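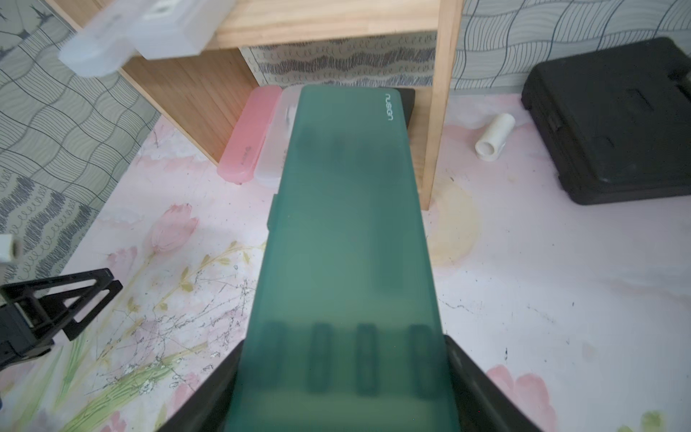

The Slow Clock at Merkeck

Bláthnaid Hegarty took the room over the chemist's because it was cheap and because the bus to Mornberg stopped outside. She had seen the clock from the window when she came to look at it. She had not noticed that it was wrong.

She noticed on her first morning at work. She had left the room when the clock said twenty to eight and walked down the stairs, and the bus was already going round the corner by the bank. A man was sitting on the bench with a newspaper.

"You went by the clock," he said.

"Yes."

"It's slow. It's always been slow."

His name was Malachy Horgan. He was not waiting for the bus. He sat there most mornings until the bakery opened, and then he bought a small brown loaf and went home. He told her the clock lost three minutes a week, and that a man called Fitzgerald used to climb up and put it right. Fitzgerald had moved in with his daughter by the coast. The clock had gone on losing time without him, and by now it was 25 minutes out.

"Couldn't someone else go up?" Bláthnaid asked.

"They could," said Malachy. He turned over a page.

She rang the office and told them she had missed the bus. Ilaria Sorrentino, who ran the office, said it was fine but that it should not become a habit. Bláthnaid bought a watch at lunchtime.

All through that winter she looked at her watch and then at the clock, and did the sum. After a while she stopped needing the watch. Everyone in the square did the same sum. When the woman in the bakery said she would have more rolls out at ten, she meant ten, and she would look up at the clock while she said it, and neither of them found this odd.

The gap grew. In February it snowed and the clock stopped for a night, then started again by itself. Now the sum was harder. Bláthnaid got it wrong and was early for the bus by so much that she went back upstairs and ate a second breakfast.

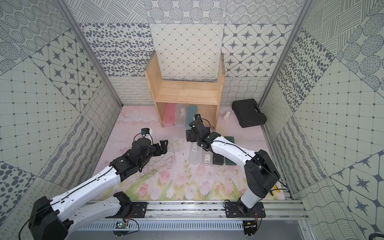
She asked Malachy who had the key to the tower. He said he had.

"You've had it all this time?"

"Fitzgerald gave it to me when he left. I was to pass it on."

"To who?"

"He didn't say."

They went up together after work. The stairs were steep and there was a rope instead of a rail. Malachy stopped twice to get his breath and both times he talked about something else while he did it, the price of heating oil the first time and then a dog he had once owned. At the top was a door that stuck. Behind it was the back of the clock, which was smaller than she had expected, and a wooden chair, and a tin with an exercise book inside.

Fitzgerald had written down every visit. The entries were short. Wound. Put on 3 min. Wind from east. Sometimes there was a bit more. Wound. Put on 3 min. Mary poorly. After some pages of that there was an entry that said only Wound, and the time had been put on as usual the week after.

Malachy read that page standing up, holding it close to the bulb.

"She was my sister," he said. "He married my sister."

Bláthnaid had not known that. She waited to see if he would say anything else, but he shut the book and put it on the chair.

"Do you know how to move the hands?" she asked.

"I watched him do it enough."

There was a small brass wheel with a lever behind it. He lifted the lever and turned the wheel, and she called out the time from her watch. It took longer than it should have because he kept passing the right minute and having to come round again. When it was done he let the lever down and they both listened. It sounded the same as before.

She found a pencil in the tin. She held out the book to him but he shook his head, so she wrote it herself. Wound. Put right. Rain.

In the morning she came down when the clock said twenty to eight. She had forgotten, and had done the sum as usual, and she had a long wait. The bakery was shut. A boy ran across the square, looked up, stopped, and looked up again. The woman from the bank was standing on the step with her keys in her hand and her coat buttoned wrongly.

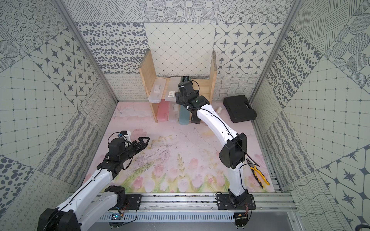
Pink tulips and green stems, printed in watercolour on the mat.

There were complaints. Somkiat Siriwan, who had the café, said that he had opened late and lost the men from the depot, and that somebody should have put up a notice. He was not really angry. He gave Bláthnaid a coffee while he said it and did not charge her. By the end of the week people had stopped doing the sum, or most of them had. Malachy still did it. He would look up, frown, and then get to his feet and find that the bakery had not opened.

Ilaria offered her a better job in May, at the other office, which was 300 kilometres away. The letter was dated 8th May and she was asked to reply within the fortnight. Bláthnaid read it on the bus and again on the stairs. She put it behind the bread bin.

She went up the tower that evening on her own. Malachy had given her the key after his knee got bad. The door stuck and she put her shoulder to it. She wound the clock and lifted the lever and put on three minutes, and did not go past.

Then she sat on the chair with the exercise book on her lap. She wrote Wound, and Put on 3 min. She thought about what to put after that. Down in the square someone was pulling a shutter closed, and it caught halfway, and they pulled it again.

She wrote Letter from Ilaria. She put the pencil back in the tin and went down to see if Malachy had eaten.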